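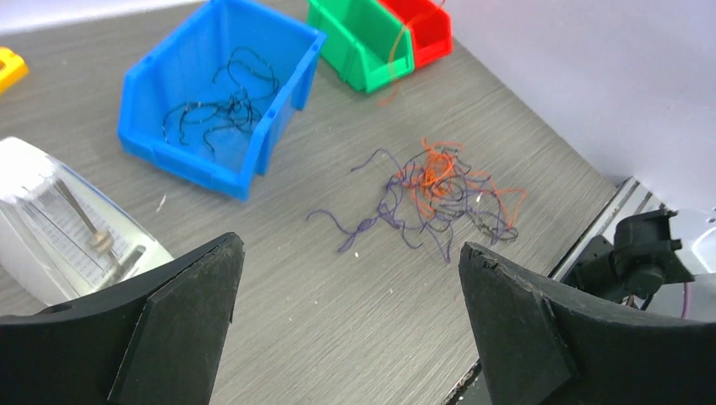

4. Sorting the Mixed Strings by Color

This section explains how to separate a mixed pile of strings and put each color in its own bin. Please read the whole section one time before you start. The sorting itself is easy, but strings which are pulled in a hurry will make knots, and then the work becomes much longer.

The instructions are written for the Mevov string set with open stacking bins. If you have the older Wolde set, the steps are the same, but the bins have a different rim and they do not stack.

4.1 Before you start

You need:

- The mixed strings
- One open bin for each color group
- A flat table with a smooth top
- A blunt needle or a thin crochet hook for the knots
- A small pair of scissors (only for section 4.5)

Wipe the table with a dry cloth. A wood top is suitable, but please check with your palm that there are no splinters. One splinter can hold a thin string very strongly, and you will not notice it until the string is damaged.

Note: Do not use a table with a tablecloth. The strings move together with the cloth and you cannot pull them in a controlled way.

4.2 Placing the bins

1. Put the bins at the far side of the table, with the low front edge turned to you. The low edge allows you to lay the string inside without lifting your hand high.

2. Place the largest bin on the side of the hand you use less. It is intended for the color of which you have the most. The smaller bins can stand directly against each other.

3. Leave free space between the bins and yourself. The pile must have room to become wider when you open it.

4. Decide now which color goes in which bin, and write it down. The color of the bin does not have to be the same as the color of the string. For example, dark teal strings can go in the blue bin.

Note: If children will help with the sorting, it is better to choose matching colors where it is possible. They make fewer mistakes in this way.

4.3 Opening the pile

5. Put the pile on the table, a little to the side of the middle. Do not shake the strings out from a height.

6. Press the pile lightly with an open hand, then take the hand away. The pile will become flatter and you will see better which string lies on top.

7. Look for the loose ends. They are often at the outside of the pile. Choose a color which has ends lying far from the middle. If the purple ends reach the furthest, begin with purple.

8. Hold one end between thumb and finger and lift it slowly. Watch the middle of the pile. If only this string moves, continue. If the whole pile moves, stop and go to step 9.

9. Put the string down again. With the needle, lift the loops which lie over it, one after another, and push them to the side. Then try again step 8.

CAUTION: Never pull both ends of a string at the same moment. The loops in the middle will close and become a hard knot. Orange strings in the Mevov set are a little thinner than the others and they close more quickly.

10. When a string is free, hold it above the table for a moment and check that no other color hangs on it. Small pieces of a second color are easy to overlook.

11. Lay the string in its bin. All of the string must be inside, also the ends. An end which hangs over the front edge can be caught by your sleeve and pull the other strings out.

12. Continue with the same color until no free ends of it can be found. Only after this, change to the next color.

Note: It is not necessary that the strings lie nicely in the bin. A loose heap of one color is fine at this stage. Winding is explained in section 5.

4.4 Working with tight places

Often two colors are easy to separate at the outside and very dense at one point. Please leave this point for the end. When the other strings are gone, it usually becomes smaller.

13. Turn the dense part over and look at it from the other side. Sometimes the loops which hold it are lying underneath.

14. Put the needle in the largest opening you can find and make small circles, until the opening is wider. Do not push the needle through the string itself.

15. Pull out one loop only. Put the needle down, spread the strings with your fingers, and look again.

If the knot is in one string only, and it contains no other color, you can put the string in the bin with the knot still in it. It can be opened later before winding.

16. If you have worked on the same place for a long time without result, take a pause. Strings from the Nandamley cotton series can be rubbed between the palms to make them softer. Do not use water or oil with any of the strings.

4.5 Cutting

Cut a string only when nothing else helps. Before cutting, follow the string with your finger in both directions and be sure about the color. Cut close to the knot, so that the longer part stays useful. Pieces shorter than your hand can be kept in a small bag for labels and bookmarks.

CAUTION: Keep the scissors away from the table when they are not in use. Under a pile of strings they are difficult to see.

4.6 Checking and storing

When the table is free, look one time in each bin for strings of the wrong color. Dark purple and dark teal look similar under a yellow lamp, therefore please do this check in daylight if you can. Run your hand along the table edge also, as thin strings like to stay there.

The bins can stay open if the strings will be used on the same day. For longer storage, use the Cleken covers, order number 236 for the small bin and 137 for the large bin. Do not press the cover down if a string lies across the rim.

Continue with section 5, Winding the Strings.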